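Jan 27, 2020

Tram bench, day whatever. Guido Zuccaro dropped off the second box of door gear for the Brokenero tram this morning and stayed for two coffees, so not much got done before lunch!

Got the left door engine apart in the end. The piston seal is like toffee and the previous owner had packed the housing with what I can only call candle wax. Scraped most of it into a tin. Bore looks good though -- a bit of scoring near the top, nothing I'd lose sleep over. Bruvero want 65 for a new seal kit and Dredo want 19 for just the rings. I'm going with the rings and we'll see.

Fleet number question is still open. Guido swears she ran as 592 right up to withdrawal, but there's an older shade of green under the numerals and I think I can make out a different last digit. Don't rub it down any further until I've had a proper look with the side lamp, please!

Also the Taşdemir bus (the one with the lovely winged radiator badge) needs to move up a bay before May or we'll never get the tram bogies past it. Tires are holding air. Battery is dead again.

To do: order rings, clean the linkage pins, find my 2000 grit paper (whoever has it, I'm not mad, just bring it back), ring the upholsterer about the moquette.

Shares: 4 | Comments: 2 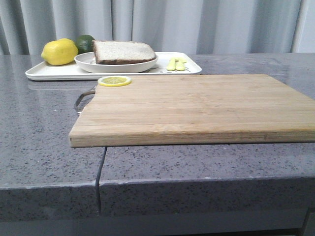 Notebook 3, p. 19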